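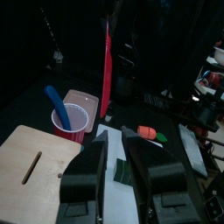 Gandum bench: gallery and buying notes

Welcome to the February page. If you have been following the Gandum bench at Tolel for a while you will know that we like to put up a gallery whenever there is money to be spent, partly so that the people who help us spend it can see what the work is like, and partly (I admit) because I enjoy doing it. My name is Doaa Filali and I look after the equipment list, which has grown rather faster than the equipment. This time we have £4000 to plan with, and a good many opinions on where it should go.

For anyone new, the bench is where we practise picking up and putting away ordinary kitchen things with a two-fingered gripper. It is slow, fiddly and very good company on a grey afternoon. The notes that follow go with the gallery and are mostly by me, with a few additions from Thongchai Luangrath, who does the wiring and has strong feelings about connectors.

The fingers
Both are black, with thick pads on them, and it is the pads that are going to cost us. I had always put fingers down in the budget as a single purchase, made once and forgotten, and I have now moved them to the running costs where they belong. Spare pads from Zernasix are £67 a set. We have put in for two sets, and I would happily have three if somebody else gives something up!

Cloth
A small folded cloth in dark green, on a white sheet. Cloth is the thing every visitor wants to see us try, and it has quite changed how I think about the budget, as a finger that is splendid with a firm object may be hopeless with a fold. Before we agree to any new gripper I would like to see it tried on cloth, on our own table, and I have written that into the letter to both suppliers.

Play food
One toy carrot, orange with a flat green top. I do love the play food. It is cheap, it can be dropped as often as you please, and it lets us keep a line in the plan called "small objects" that has never frightened anyone. We have set aside £40 for the year. Please don't bring in real vegetables, however nice they are, as they would have to be bought again every week and the line won't stand it.

The tall things
The red cup with the blue handle leaning out of it and the long red knife standing upright belong to the same conversation, which is the one about reach. A low arm can come at a flat thing from above with no fuss at all, but put something tall in the way and you begin to want more room over the table. Thongchai has asked that we measure the clearance with the tallest object in place before we compare any arms on paper. He is quite right, and I have borrowed a tape measure for the purpose.

Boards
Pale wood, with a slot and a little round hole. I mention it chiefly because boards and trays are what we forget to plan for. They take up table, and table is a thing you pay for, either in money or in elbows. If we go for the wider base plate that Younis have offered, we lose a strip along the front, and I would want to lay out the boards with a piece of cardboard cut to the size of the plate before anybody signs.

Sponge
Grey and speckled, and lying at an angle as sponges will. Nothing to buy. I only wanted to say that it is one of my favourites.

The rack
A white bowl and a red mug, with some blue handles for company. The rack comes up every single time we talk about money, and every time it gets put off, so I have given it a line of its own at last. A second rack would be £93 delivered. It would give the things that are waiting their turn somewhere to live, and I think it would do more for our tempers than anything else on the list.

Lighting
It is dark at the back of the bench, with bright spots on the shiny bits, and that is hard on a camera. Thongchai would like a plain, soft lamp on each side. I have asked him for a price and he has given me a drawing, which is very like him, so the line is blank for the moment.

Where the plan stands

The big item is still the choice between the Zernasix gripper and the Younis one. I don't want to give either firm's price here while they are both still quoting, but each would fit inside what we have and leave something over for pads and the rack. Zernasix will lend us one to try. Younis won't lend, but they will include the mounting plate and a longer cable, and Thongchai (who made the last cable himself, over two evenings) would like that taken seriously.

My own feeling, for what it is worth, is that we should keep back enough for repairs before we choose anything. We didn't do that last time. We bought very nicely indeed, and then had a cracked bracket and not a penny to mend it with, and the bench stood idle while we waited for the new budget to come round. So repairs come first in the draft, then pads, then the rack, and the gripper is chosen out of what is left.

Still to be done:
Measure the clearance over the table with the tall things out.
Get a price for the two lamps.
Cut the cardboard plate and try it with the boards.
Ask Younis how long their spare pads take to arrive.
Find out if the Zernasix loan covers carriage both ways.

If you use the bench and would like something added, please write it on the sheet by the door, with the price if you know it and a word on what you would use it for. I read them all, usually over a cup of tea at four o'clock, and I would much sooner have too many suggestions than too few. The next gallery will go up once the loan gripper has had its turn with the cloth.

Doaa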